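## 3. Collecting Demonstrations

### 3.1 Task set and workspace

All demonstrations were recorded on the Trinda bench, a two-arm workspace laid out with toy kitchenware and toy food. The toy food is light, tolerates repeated handling, and lets the operator fail without cost. It is also harder to grasp than it looks. The surfaces are glossy, several pieces taper sharply at one end, and those made in halves must be held with some care for the direction of closing.

The task set covers picking a named item from the table, placing it in or taking it out of a container, moving an item from one container to another, and handling cookware. Instructions to the operator were given as one written sentence, such as "put the yellow pepper in the bowl." The same sentence was stored with the recording and is the only language supplied to the policy during training. Operators were not told which arm to use unless the task required both.

Before each recording the items were moved by hand. We did not use a printed layout. In an early round of collection, carried out in January, layouts were drawn at random by a script and the operator matched them from a screen. This was slow, and the resulting scenes were more regular than intended, as the script avoided contact between items. The present data were collected with free placement and a short written rule: items may touch, may partly hide one another, and may lie at any angle, provided that the item named in the instruction can be reached by at least one arm.

### 3.2 Teaching interfaces

Two means of showing the task were compared. In the first, hand guiding, the operator holds the arm near the wrist and moves it through the task with the motors in a low-resistance mode. The gripper is opened and closed with a thumb switch. The recorded joint path is then replayed without the operator present, and the camera streams are captured during the replay. The second pass is needed because the operator's hands and sleeves would otherwise appear in the wrist views.

In the second, remote control, the operator sits beside the bench and moves a pair of Penner handles, each of which has the same joint arrangement as the arm it drives. The joint angles of the handle are sent to the arm as position targets. Squeezing the trigger on a handle closes the gripper in proportion. Camera streams are captured directly, and no replay is needed.

Hand guiding was preferred by operators for single-arm tasks with a narrow approach, for example lowering the fingers into a bowl without striking its rim. The operator feels contact at once and corrects it. Its weakness lies in the replay. An item that rolled slightly during the guided pass may roll differently in the second, and the recorded path does not adapt. Such recordings had to be discarded when the final grasp missed.

Remote control gave smoother use of both arms together, as one person cannot easily guide two arms by hand while also working two switches. The operator receives no sense of force through the handles and relies on sight. We observed that new operators close the gripper too early and press down on the table before lifting. Both habits faded with practice, and recordings made during an operator's first session were left out of the training set.

### 3.3 Recording and synchronization

Each arm carries a small camera at the wrist, fixed so that the fingers of that arm remain in view. Image streams, joint positions, gripper openings and commanded targets are written by the Drevetti recorder to a single file per demonstration, with all entries stamped by the same clock. Frames are not dropped when the disk is busy; they are held in memory and written late, with their original time stamps.

A demonstration begins when the operator presses a foot pedal and ends when the pedal is pressed again. Still periods at the start and end are trimmed. Pauses within a demonstration are kept, including those in which the operator stops to judge an approach. We considered removing them, but doing so introduced jumps in the image stream wherever the other arm was still in motion.

After trimming, each recording was reviewed by a person other than the operator and given one of 3 labels: complete, complete with correction, or failed. Recordings in the second group contain a slip, a missed grasp or a changed approach from which the operator recovered. They were kept in full. The final set holds 2000 demonstrations, drawn from the first and second groups only. Failed recordings are stored separately and are used in Section 5 to train the success detector.

### 3.4 Choice of views

The wrist views serve different purposes at different points in a task. When an arm is close to its target, its own camera shows the gap between each finger and the item, which is the quantity the operator is controlling. When the other arm is doing the work, the view from the idle wrist shows the approach from the side and often reveals whether the fingers have cleared the rim of a container (Figure 2). Policies trained on one wrist view alone were able to complete single-arm tasks but placed items poorly when a container stood far from the active arm.

The wrist views also contain a good deal of material that is irrelevant to the instruction, including other toy food, containers and parts of the opposite arm. No masking or cropping was applied. We regard this variation as useful, although it raises the amount of data needed before training becomes stable. Images were reduced in size with the Pullex loader at training time, and the stored files remain at full resolution. 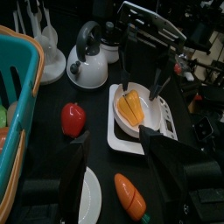
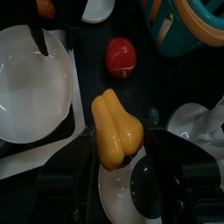 **Figure 2.** Wrist-camera views from the two-arm workspace. First view: the opposite gripper reaches into a bowl holding a yellow toy pepper in two halves, with the fingers of the camera's own arm in the foreground. Second view: gripper fingers on either side of a yellow bell pepper.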